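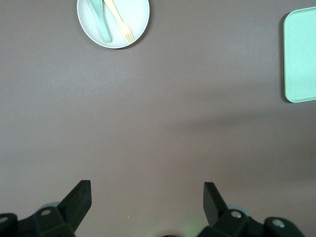

Respite weekends at Brillton – worth the money?

Forum: Parents and carers > Short breaks and holiday clubs

wilmer_z
12 January 2025
Has anyone used the new respite weekends at Brillton? We've been offered a place for our son (nine, epilepsy, tube fed overnight) and the leaflet is all smiling faces and "tailored adventures". It says very little on who is awake at 3am. The deposit is £80 and you don't get it back.

Annelies Zwahlen
We went in October. Daytime was good, I'll give them that. Swimming both days and my daughter came home shattered. Nights I'm less sure of. I asked twice for the name of the nurse on duty and got "the team" both times.

gouveia_mum
"The team" would be enough for me to say no. Sorry.

Ezequiel C
Bit harsh. Ours has been three times and the night nurse rang us herself before the first stay. Went through the feed pump, the rescue meds, the lot. Maybe it depends which weekend you get?

gouveia_mum
It shouldn't depend on the weekend though, should it? If a child needs a nurse they need one every time. I've heard "trained staff" used for someone who did an online course on a Tuesday.

Ezequiel C
I can only tell you what happened with us. She was a proper registered nurse and I checked.

wilmer_z
Thanks both. Did you pay the full £711, or did the council put something in?

Ezequiel C
Council paid all but the deposit. Took months and two appeals. Ask for the short breaks officer by name, don't use the web form.

Lộc Mạc
I'd want to know where the money goes. They put out an appeal for £3,000 for a sensory room last year and when we visited it was a locked door with a sign on it. Might be open by now. I haven't seen any news.

Annelies Zwahlen
It was open when we were there. Small, but she liked it.

Lộc Mạc
Fair enough, I stand corrected on that one. Still think £711 is steep for two nights.

wilmer_z
I've emailed asking for the night rota and whether the nurse is on site or on call. Not paying anything until I get that in writing. Will post what they say.

gouveia_mum
Ask what happens if she's off sick as well.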